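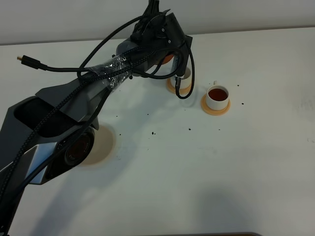
The Flornar top in white, with a white cup on it.

Flornar worktable, white, long version
Bought from Filtden, product number 3163
Price paid: £584 with delivery
Reviewed by Anika Yazzie

I bought the Flornar in July to replace two old desks that had been pushed together for years and never quite matched in height. Pens rolled into the gap. Paper slid down it. I wanted one long surface in a plain colour, and I wanted to be able to wipe it.

Filtden sell it in three lengths. Mine is the longest at 3000 mm. There is a grey and an oak-effect as well, both the same price. I picked white after asking for samples, which took a while to arrive and were smaller than a playing card. Ask for them anyway. The grey looked quite blue next to our wall.

Delivery and putting it together

The top comes as one piece and the legs come in a separate box. The driver will only take it to the front door. Measure your hallway and the turn at the bottom of the stairs before you order, and include the banister, which I forgot. Mortimer Whitlock from next door helped me carry it and we had to go in through the back in the end.

Assembly is simple. You lay the top face down on blankets, screw on the leg plates and then fix the legs to the plates. The holes are already drilled and all of ours lined up. The instructions are drawings only, and the drawing for the centre support is the wrong way round. If you follow it, the adjustable foot ends up against the underside of the top. I emailed Filtden and had a reply the next morning with a corrected sheet, so they do know. The corrected sheet ought to be in the box.

You get an Allen key but no screwdriver, and you need a cross-head for the leg plates. A cordless driver on a low setting is better still. Two people can do the job in an hour and a half. Do not try to turn it over on your own.

The surface

The white is a proper white, a touch cooler than the doors and skirting in the same room. The finish is matt enough that a desk lamp doesn't dazzle, though you do get a soft patch of glare from the window in the afternoon.

It shows everything. Crumbs, pencil dust, hairs, the lot. I knew that when I chose white and I don't mind it. If I drop a small black screw I can find it again. If you would rather not see the dust, get the oak-effect.

For day-to-day cleaning I use a damp cloth with a drop of washing-up liquid, then a dry one. Tea comes off with no effort, even when it has been left overnight under a mug. Ballpoint needed a bit of rubbing. A green whiteboard pen that I left for most of a week has not come off completely, and there is a very faint line near one end if you look for it. I tried a cream cleaner on that and stopped when I noticed the spot going slightly shiny. The care leaflet says no cream cleaners. I read the leaflet afterwards.

Sticky tape is fine if you take it up within a day or two. Masking tape left longer leaves gum behind, and white spirit on a rag shifted it without marking the finish.

Heat I can't say much about. The leaflet says to use a mat under anything from the oven or the hob and I have done so. Mugs straight from the kettle have left nothing.

Scratches: a few light ones, all from dragging a metal toolbox. You can feel one of them with a fingernail. In normal light you don't see them.

How steady is it?

Steadier than I thought it would be at this length. With the centre support fitted the middle does not dip that I can tell, and I put a long spirit level on it to check. Pushing hard against the long side gives a small sway. Pushing against the short end gives none. The feet screw in and out to cope with an uneven floor, and they have stayed where I set them.

Typing and writing are fine. If someone at one end is hammering or sawing, the person at the other end will feel it. Booker Nakamura, who shares the room with me, wanted to bolt a small vice on, and we decided to keep the vice on the old bench in the garage.

The edges are rounded over very slightly. You can rest your forearms on them for a long spell without getting a groove. The corners are sharper than the edges and sit at hip height for me. I have put clear corner pads on the two that face the door.

Cables

No cable holes, and none offered as an extra. I think that is a poor show on something this long. Filtden do sell a tray that hangs underneath, but it only covers the middle part, so anything at the ends still dangles or goes over the back. I bought a roll of hook-and-loop strips and a packet of stick-on clips instead. The clips hold well on the underside. On the top surface they let go after a few weeks, so keep them underneath.

If you want holes you will have to cut them yourself, and that will end the guarantee.

Compared with the Lindqvist

I very nearly bought the Lindqvist trestle table, and Ezekiel Okafor has that one at his workshop, so I have spent a fair amount of time at it. It is cheaper and it folds flat. The top is thinner and the trestles get in the way of your knees whichever side you sit on. With the Flornar you can put a chair almost anywhere along it except right at the centre support. If you need to put the table away at night, buy the Lindqvist. Mine stays up all year.

Clerkora also make a long white table with a drawer unit at one end. I only saw it in a showroom. The drawers were nice. It cost a good deal more and the wait was longer than I wanted.

Good points

Long, flat and easy to wipe
Holes lined up, fixings all present
Plenty of knee room
Quick answer from customer service

Bad points

Wrong drawing in the instructions
Nowhere for cables to go
Corners want softening
Whiteboard pen can stain
Front door delivery only

I would give it four out of five. The missing mark is for the cables, and I would have let the drawing go.

A note on the guarantee: it is five years on the legs and two on the top, and you have to register on the website within thirty days. The form asks for the number on the sticker under the top, so write it down before you turn the table over. I had to lie on the floor with a torch.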